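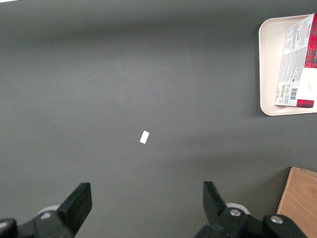 **What does a table sorter do?**
A table sorter takes small mixed items, one at a time, and puts each one in the tray where it belongs.

## Table Sorters, Part-Time (Dundley site)

Briltard takes in leftover household and desk goods from stores, offices and estate clearances, sorts them, and repacks them for resale. Most of what reaches the Dundley site is small: packaged goods, stationery, kitchen drawer items, sewing notions, hardware in little cardboard boxes. We need more people on the sorting tables from September through the end of the winter season.

### The work

You will sit or stand at a table and work through one lot at a time. A lot is whatever came in together, and it can be a shoebox or a full pallet. The steps are the same either way.

- Clear the tabletop and wipe it down before opening a lot.
- Take out a few items at a time and set them apart from each other so each one can be looked at.
- Check packages for tears, crushed corners, missing flaps and use-by dates.
- Put sound packages in a tray. Damaged ones go in the bin marked for review.
- Read the lot sheet and mark off each item by type.
- Bring the full tray to the packing counter and pick up a clean one.

Small loose pieces need the most care. A scrap of paper may be trash or it may be the only label that came with an item. An eraser or a plain block may be part of a set. If you can't tell what something is, leave it on the table by itself, finish the rest of the tray, and ask the table lead. Please don't guess and don't throw it out.

Sorters do not price anything. Pricing is done at the Sutcliffe building and is a separate job.

### Hours and pay

Shifts run 8:30 a.m. to 12:30 p.m. or 1 p.m. to 5 p.m. You may sign up for one or both. Most sorters work four or five shifts a week, and we ask for at least three. There is a paid 15-minute break in each shift.

Starting pay is posted on the board in the front office and will be given to you in writing before you accept. Pay is by the hour. We do not pay by the piece, and there is no quota for new sorters in the first 30 days. After that we expect a steady pace, which your table lead will go over with you.

### What we are looking for

- Good close-up vision, with or without glasses
- Able to read small print on packaging in English
- Able to lift a loaded tray and carry it across a room
- Comfortable handling small objects for several hours
- Patience with repeated work
- On time for shifts

No experience is needed. People who have worked in a stockroom, a pharmacy, a library or a mail room tend to pick it up quickly, but we train everyone the same way. Training is two paid shifts with a table lead.

You must be 18 or older. Some packaged goods have been stored for a long time and can be dusty, so let us know if dust is a problem for you. Gloves and masks are on the supply shelf.

### The room

The sorting room is on the ground floor, with level entry from the parking lot. Stools can be raised or lowered, and you are free to stand. The room is kept at 70 degrees. Radios are fine at low volume if the rest of your table agrees. Food and open drinks stay in the break room, where there is a refrigerator, a microwave and a sink.

Lockers are provided. Bring your own padlock. Bags and coats can't be kept at the tables.

### Clothing

Closed shoes, and sleeves that can be pushed up. No rings with raised stones, which catch on cardboard. Aprons are optional and are washed on site.

### How to apply

Pick up a form at the Dundley front office between 9 a.m. and 4 p.m., or call the office at extension 271 and ask for one to be mailed. A resume is not required. On the form, list the shifts you can work and any weeks you already know you'll be away.

Return the form to Trevor Thibodeau, sorting room supervisor, Mailbox 549, Briltard, Dundley site. Forms can also go in the slot beside the office door after hours.

If there is a place open that fits your shifts, we'll call to set up a visit. Plan on an hour. You will see the room, meet a table lead and sort a short practice lot. The practice lot is not timed. Please bring reading glasses if you use them.

Former sorters are welcome to apply again and do not need to repeat the training if they have worked with us in the past year. Anyone now working at the Ritoveo warehouse should speak to their own supervisor first about a transfer.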